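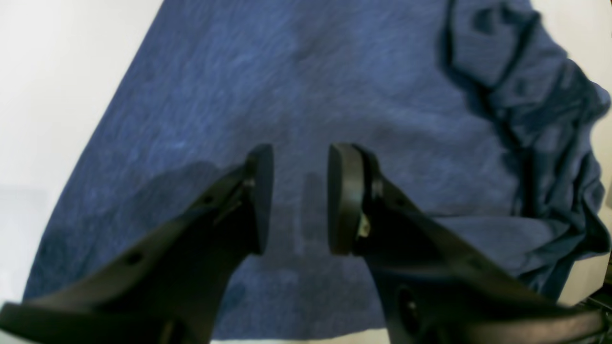 Figure 4. Blue fabric with soft shadows lying across it.

4.2 Blues, shadows and the sorting of household cloth

We had gone into this part of the study expecting to write mostly about whites. Whites are what people apologize for when a visitor asks to look through their linens, and whites take up most of the older housekeeping books we read before the visits began. It was the blues, though, that people in our 16 households kept coming back to, often with some heat, and so the blues have earned a section of their own.

The trouble starts with how a blue cloth looks when it is spread out somewhere near a window or under a ceiling lamp. A soft shadow is enough to change it. In Figure 4 the material is visibly darker where the larger shadow spreads over it, and a fainter, vertical one marks it as well. Anyone who has stood over a pile of laundry late in the day will know the small hesitation this brings on: is that a stain, a damp patch, a worn place, or only the light? Aurora Barros, who let us sit in her back room for most of a February afternoon, moved each blue piece a hand's width to the side before she would say a word about its condition. She had no name for this habit when we asked. Her brother Ilídio, who folds with her, called it "giving it a second look," and we have borrowed the phrase as our code for the behavior in the tables that follow.

Second looks turned up in every household, but they were spread very unevenly among the colors. Of the 46 second looks we recorded in full, 30 were given to blue pieces, and the rest were divided among grays, greens and one much-loved brown tablecloth that we will come to in Section 5. We don't want to lean too hard on these numbers. Blue was a common color in the cupboards we saw, and a cloth that gets handled more will naturally be looked at more. Still, the pattern held up when we set aside the towels, which were handled most of all, and it matched what people told us in the interviews before they had any idea what we were counting.

What did they do with a second look once they had taken it? Here the answers were more varied, and to our minds more interesting. Some people smoothed the cloth flat with the side of the hand and felt for a difference in texture, trusting their fingers over their eyes. Some held it up against the light and looked through it – a good test for thin spots, though not much help with stains. Kelly Toledo had trained herself, over years of working in a hotel laundry, to turn a doubtful piece a quarter of the way around and see whether the dark area turned with it. If it stayed where it was, it was shadow, and the piece could be folded. She did this so quickly that the first author missed it entirely on the first visit and had to ask her, with some embarrassment, to slow down.

Arnaldo Cardoso took a rather different view. He sorted in the morning, beside a north-facing window, and simply would not sort at any other time. A basket that came off the line in the afternoon sat in the hallway until the next day, and his family had learned to step over it. When we asked whether the waiting bothered him, he said that ironing a dirty cloth bothered him a great deal more. Two other households kept something like this rule, though neither of them held to it as firmly.

We should say a word about age and fading, which make the matter harder. A blue cloth that has been folded along the same lines for years may grow paler at the creases, and people sometimes took those pale lines for light and the fabric beside them for shadow. There were 10 cases in which a person changed their mind about a piece while we watched, and in several of them a faded fold was the cause. Ramesh Bansal, who had kept his mother's bedspreads and used them in turn, refolded them in thirds one year and in quarters the next so that no single line would give way first. He told us that his mother had done the same, and that he had resented it as a boy, having been the one sent to do the refolding.

None of this was written down anywhere in the homes we visited. The care labels we were shown dealt with water, heat and bleach and had nothing to say about looking. People had picked up their ways of checking a cloth from whoever stood beside them at the folding table, or had worked them out alone after putting away something that should have gone back in the wash. When we shared an early draft of this section with the households, Aurora Barros sent it back with a note in the margin saying that we had left out the smell, and that she would never call a piece clean on looks alone. She is quite right, and we take up smell together with touch in Section 4.3.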